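Zaser Assembly Demonstration Project
Minutes of the fortnightly working meeting, October
Start 2:10 pm, Hovley workshop, back room
Present: teleoperation group, fixtures, data review, Nimix liaison (by phone)
Apologies: safety

1. Previous minutes
Accepted with one correction. Item 4 should read "left pedal", not "left paddle".

2. Progress on demonstrations
The target for this block is 70 accepted demonstrations of the hard drive task by remote control. 40 have been accepted. The running total for all tasks, including the earlier cable work, stands at 1712.

Operators report that the drive is the hardest part to place. It has to go down into the case at an angle in its blue carrier, and the power cables near the drive cage crowd the space. Two operators asked whether the cables could be tied back. Data review would prefer they stay as they are, as customer machines will not arrive tidy. Agreed to leave the cables alone for this block.

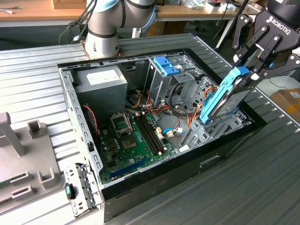 3. Hand guiding compared with remote control
A short trial of hand guiding was done on the memory modules. Operators liked it for learning the path, but their forearms blocked the side camera on most attempts. Remote control gives cleaner video and is slower. The group was split on whether speed matters at this stage.
Decision: remote control for the drive and the processor. Hand guiding may be used for practice only and is not to be logged as a demonstration.

4. Fixture board
The board holds the memory module, the processor and the drive housing. Fixtures reported that the slot on the housing is tight and that operators tend to push when they can't see the far end of the drive. The wrist view helps, provided the operator stops short and lines up first - this will go into the operator notes.

Nimix asked if the board could be moved closer to the case to shorten the reach. Fixtures would need to re-drill and would lose a day of recording. Held over.

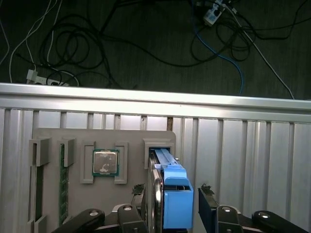 Wrist view: drive and caddy at the housing on the fixture board.

5. Labelling
Pai labelling tool now accepts both views side by side. Data review asked operators to call the start and end of each attempt aloud, and to keep failed attempts in a separate folder instead of deleting them. A failed attempt where the operator recovers without resetting can be kept as one recording.

6. Other business
Operator sessions to be capped at 40 minutes with a 10 minute break. The chair at the second control station still drops under load. Replacement has been ordered.

Actions
Fixtures: check housing slot clearance, quote for moving the board
Data review: send out revised operator notes
Teleoperation: remaining demonstrations, same operators where possible
Nimix: confirm which drive models are wanted for the next block

Meeting closed 3:40 pm.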